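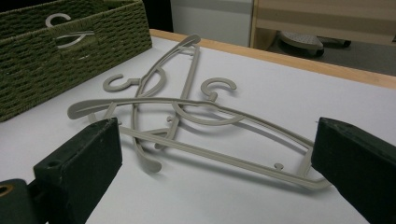 Two beige plastic hangers on the white table, crossed over each other.

Hangers and hooks: the wardrobe clear-out at Nusthorpe

We emptied the hall wardrobe at the Nusthorpe house in December and sorted everything that was in it. The clothes went quickly. The hangers took most of an afternoon. There were 145 of them, in plastic, wire and wood, and we kept the ones that matched.

The gallery starts with the plastic ones. They are slim and moulded in a pale greyish beige, with a flat bar along the bottom and a curled hook. Small pegs on the bars hold the straps of dresses and singlets. This style tangles easily, as the open arms slide through one another and the hooks catch.

To separate a pair, lay them flat and look for the hook that is caught. Turn that hanger until the hook is free, then draw it out along the long bar. Pulling both at once can snap a peg.

Sorting notes

Plastic, beige: kept for shirts and light tops. Stored flat in bundles of eight, hooks all facing the same way, with a strip of cloth tied through the middle.

Plastic, other colours: donated with the children's clothes.

Wire: taken back to the Rostia dry cleaner, which accepts them at the counter before 5 in the afternoon.

Wood: moved to the front bedroom for coats.

The new rail is 300 cm long and runs the full width of the wardrobe. Winter coats are at the left end and shirts at the right. Spare hangers go on the shelf above the shirts.

Filed under: Wardrobes, Storage, Nusthorpe house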